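Breads & Baking > Serving and Storing > Rolls and Buns

Best way to set out bread in a wicker basket without crumbs everywhere or soggy bottoms?

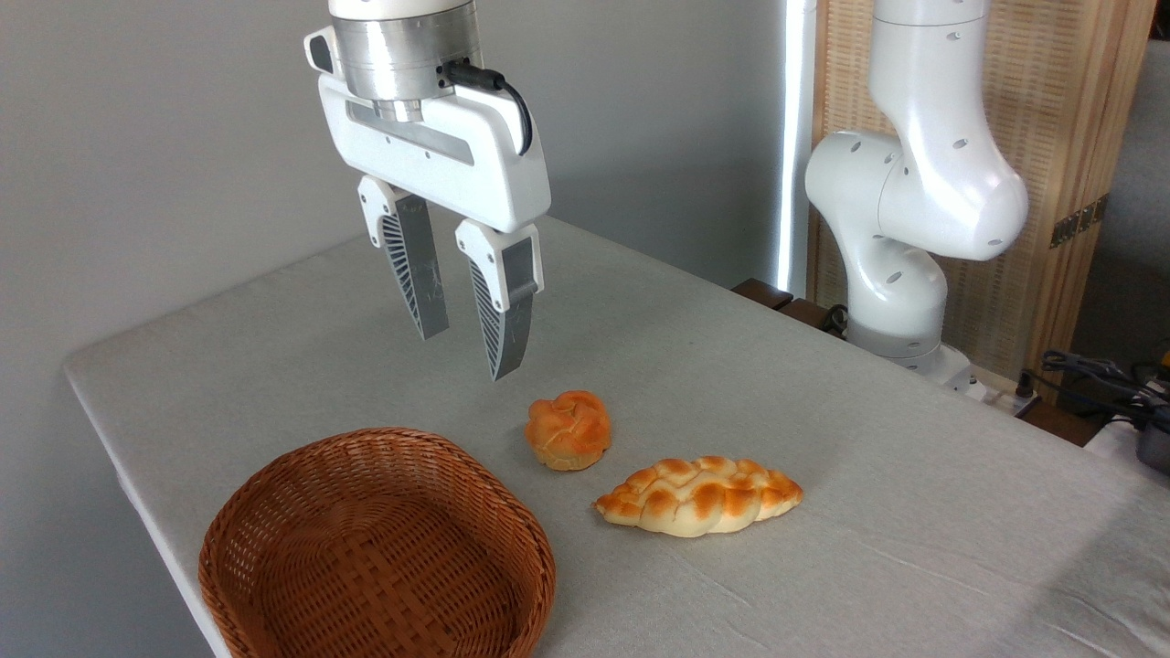 I've gone completely bread-happy this winter and I need some table advice! I bake small batches of round buns (a soft milk dough, nothing fancy) and I've finally decided they deserve better than being handed around on a cutting board. So I got myself an oval wicker basket, a reddish-brown one with a nice thick rim, and a pale gray cloth to go on the table under everything. I love how bread looks next to wicker. It makes a plain Tuesday-type soup supper feel like a real meal.

Now for the trouble. The first time I used the basket I piled the buns in straight from the oven with no liner. The crumbs went right through the weave and onto the cloth, and the buns on the bottom had gone damp by the time we got to them. The second time I let them cool all the way, which fixed the damp part, but then everybody wanted them warm (me too).

So what do you all do? Do you line the basket, and with what? How long do you wait before the bread goes in? And does anyone have a trick for getting wrinkles out of a table cloth without hauling out the ironing board? Mine comes out of the drawer creased every time. I'm having my sister's family over in January and I'd love to have this sorted by then — she's the one who got me baking in the first place!

Geum-ok Joo

Tags: buns, bread basket, table linens, serving

Esperanza Quintanilla

Oh, I love this question! Bread baskets are so worth the small bit of fuss.

Line it, always. I use a plain cotton napkin, big enough that the corners hang out over the rim, and then I fold those corners back over the top of the bread once it's in. That keeps the warmth in but still lets some steam out, so you don't get the wet bottoms you had. Skip anything plastic-coated. I tried one of those wipe-clean liners from Vedano and it was very pretty, but my rolls were sweating in there like they'd been in a gym bag.

For timing, I put the buns on a wire rack until I can hold one in my bare hand comfortably. They're still nice and warm at that point but the worst of the steam has gone. If they've cooled too much, I put the napkin and the basket to one side, warm just the buns in a low oven for up to 6 minutes, and then load everything at the last second. Please don't put the basket in the oven! I know people do it and I get nervous just thinking about it.

One more thing I really like doing: fold a second napkin flat and lay it in the bottom under the first one. So that's 2 layers down there and only one up the sides. It catches the crumbs and soaks up whatever moisture is left. Afterward you just carry both napkins outside and shake them.

As for the cloth, hang it over a door the night before and mist it with water from a spray bottle. Smooth it down with your hands while it's damp. It won't be perfectly crisp, but a cloth with a few soft creases looks lovely under bread anyway, and once the plates are down it looks great. If yours is 100 percent linen, it's going to wrinkle again as soon as you turn your back, so enjoy it and move on to the butter.

Have a wonderful supper with your sister, and tell us what soup you made!

stullmont_baker

paper towel in the bottom, done. works fine

terkia77

Agree with the napkin answer above, mostly. I do mine in flour sack towels because I have a drawer full of them and they wash up so well. I'd just add that you should clean the basket itself once in a while, crumbs do get stuck down in the weave and go stale. Turn it upside down over the sink and tap it, then go over it with a dry pastry brush. If it's sticky (honey butter, in our house) wipe it with a barely damp cloth and leave it out on the counter to dry all the way before it goes back in the cupboard. I put a basket away wet once and it smelled like a basement for weeks.

Also, don't pile the buns too high! I keep to one layer and refill from the kitchen. The ones waiting their turn stay on the rack under a towel and everyone gets a warm one, even the slow eaters.

Contact Us | Community Guidelines | Copyright Ban Home Kitchen Community | Back to top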